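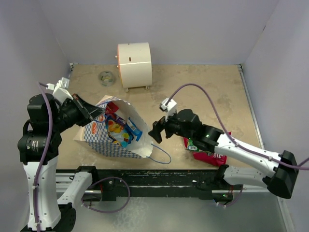

# Card safety check before a trip, done 25/09/2025

I run through this every time I'm about to spend abroad, and I've left my comments in so you can see where I slipped up (twice, sigh). My main account is with Trasach and the travel card is from Hametti.

**Cards**

- [x] Expiry dates checked. Travel card runs out in May, so it's fine for this one.
- [x] Signed up for spending alerts. They'd switched themselves off when I changed phones!
- [ ] PIN remembered for both cards. Travel card, no. I've asked for a reminder by post.
- [x] Freeze button tested in both apps. Trasach takes 4 taps to find it, which feels like a lot if you're panicking in a taxi.

**Limits**

- [x] Daily cash limit lowered to £40. I hardly use cash, and I can put it back up in the app.
- [x] Balance moved over. £1,917 was sitting on the travel card from last time (I'd completely forgotten), so I sent most of it back to savings.
- [ ] Foreign fees read properly. Half done. Hametti's fee page is 13 screens long on my phone and I gave up at the bit on weekend rates, so I'll finish it on the laptop.

**Online payments**

- [x] Old saved cards removed from shops. Kirkegaard still had one I cancelled ages ago.
- [x] Subscriptions looked over. Found a Nadness trial that had turned into a paid plan, so I've cancelled it and asked for the last payment back. No reply yet.
- [x] Approval codes go to the app and not by text, as my number won't work where I'm going.

**If it all goes wrong**

- [x] Both banks' overseas numbers written on paper, kept away from the purse.
- [ ] Spare card packed in a different bag. Doing this the night before, otherwise I'll only take it out again to buy milk.

Three boxes still open, then. PIN first, as the post is slow round here.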